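FOR IMMEDIATE RELEASE

July 2018

# Cirora opens orders for the Majali hand and its fabric sleeve

**FURKVILLE** – Cirora, a maker of robot hands and arm accessories, today opens orders for Majali, a hand kit for research laboratories and small workshops. The kit contains one hand with jointed fingers, a fabric sleeve for the forearm, a wrist adapter, the control software and a printed manual. The first 100 kits will leave our workshop in Furkville during the autumn, in the same order in which the orders are received.

Majali was developed over 32 months together with the engineering office Imarell, which is responsible for the finger joints and for the tests of wear. The earlier hand from Cirora was sold only as a complete system with our own arm. Many customers told us that they already have an arm and do not wish to buy another one. With Majali, the hand is sold separately, and the adapter can be ordered for the most usual flange sizes.

"We have tried to make a hand which a technician can repair at his or her own desk," says Tove Dalsgaard, managing director of Cirora. "A fingertip is the part that suffers most. It must be possible to change it before lunch and continue the work after lunch."

The fingers use metal joints with a rounded black tip at the end of each finger. The joint sections are left uncovered, so that the linkages can be inspected and cleaned without opening the hand. Over the forearm and the back of the hand comes the sleeve, which is black and is cut wide enough to follow the wrist when it turns. The sleeve keeps dust away from the wiring and can be removed for washing.

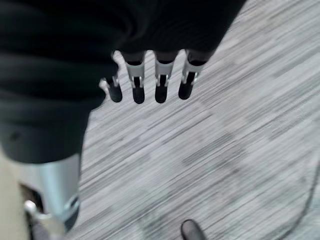
Ea Baldursdóttir, whose laboratory borrowed a hand from the test series in March, writes to us that the sleeve was the part she expected least from and would now miss most. Her previous hand had open cables along the forearm, and they were caught on table corners several times a week. She adds that the manual should explain better how to put the sleeve back after washing, and that two of her students had first mounted it the wrong way around.

Cirora has taken this remark seriously. The manual has a new chapter about the sleeve, with drawings, and the wrist end of the fabric is now marked with a sewn label.

## What is in the kit

- One Majali hand, left or right
- One forearm sleeve, black
- One wrist adapter, to be chosen at the time of order
- Four spare fingertips
- Control software, with updates during 2 years
- Manual in English, Danish and Spanish

The power supply is not included. Customers who have the earlier hand from Cirora can use the power supply which they have already.

## Testing

Each hand is opened and closed 2000 times before it is packed. The record of this test is delivered together with the hand, with the serial number and the signature of the person who has made the test. Svend Østergaard leads the testing at Imarell and has asked that customers keep this record, as it is needed if a joint must be exchanged under the warranty.

"We do not claim that the hand can do everything," says Svend Østergaard. "It is not made for wet rooms, and it is not made for heavy lifting. For handling of ordinary objects in a laboratory we are satisfied with it."

## Orders and demonstrations

Orders are made in writing to the sales office of Cirora in Furkville. The price depends on the adapter, and a written offer is normally sent within two working days. Schools and universities can ask for a loan period before they decide.

Demonstrations are held at our premises after agreement with Socorro Marulanda. Visitors are welcome to bring their own objects to try with the hand, if the objects are dry and have no sharp edges.

**Press contact:** Vibeke Eyvindsson, Cirora, Furkville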